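Section 4. Descaling and First Rinse

Okay, so you've got the Garnuveck kettle out of the box, the base is plugged in, and you've found the little switch at the back (if you haven't, go back to Section 3, it's under the cord wrap). Now we get to the part I like best, which is getting the inside properly clean. I wrote this section after doing the job on my own kettle more times than I care to admit, and Saadet Başaran went through it with her kettle afterward and fixed two steps I'd put in the wrong order. Thanks, Saadet!

You'll need white vinegar or plain citric acid powder, a measuring jug, a soft cloth and one big spoon. I use a serving spoon. A teaspoon is too short and you end up with your knuckles in the vinegar.

4.1 First rinse (new kettles)

1. Fill the kettle to the MAX line with cold tap water.
2. Close the lid until it clicks. It's a quiet click on the Garnuveck, so give it a second push.
3. Boil, then let it stand with the lid closed for 6 minutes.
4. Pour the water down the sink, slowly, from the spout and not over the lid.
5. Do the whole thing once more. You may smell something a bit like a new raincoat the first time. Mine was gone by the second boil.

Caution: the steam comes out toward the handle side when you open the lid right after boiling. Keep your hand low and tip the kettle away from you.

4.2 Descaling with citric acid

1. Switch off at the base and wait for the kettle to cool. Really wait! I rushed it once and the powder fizzed right up to the rim.
2. Pour in 1,000 ml of cold water.
3. Add one level serving spoonful of citric acid and stir until you can't feel any grit at the bottom.
4. Take the spoon out, close the lid and bring the water to a boil.
5. Leave it until it's cool enough to handle, then empty it.
6. Wipe the inside with the cloth, going gently around the water sensor (the small round button on the floor of the kettle).
7. Rinse with cold water, then boil a full kettle of fresh water and throw that away too.

Note: if you have the smaller Trisside model, use 400 ml of water and half a spoonful. Everything else is the same, except that the lid lifts off completely, so put it somewhere you won't knock it into the sink.

4.3 Descaling with vinegar

1. Mix 300 ml of white vinegar with the same amount of water and pour it in.
2. Don't boil it. Warm it until you hear the first bubbles, then switch off.
3. Leave it for an hour or so. I go and water the tomatoes.
4. Empty, wipe and rinse as in 4.2. Boil and empty two full kettles before you make tea, or you'll taste it (ask Dougal Innes, he got the cup I made after one).

Caution: never mix vinegar with bleach or any bathroom cleaner, and never put the kettle itself under water.

4.4 Stubborn spots

For brown spots around the sensor, make a paste of baking soda and a little water, dab it on with the back of the spoon and leave it overnight. No steel wool, please. It scratches the floor of the kettle and the scale grabs on even faster next time. If the spots are still there after two tries, leave them alone, they don't hurt anything.

Spout filter cleaning is in Section 5.
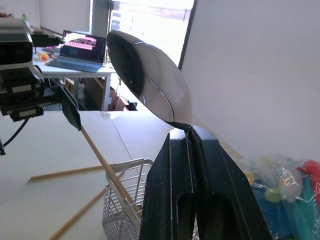

Fig. 4. Large stainless steel spoon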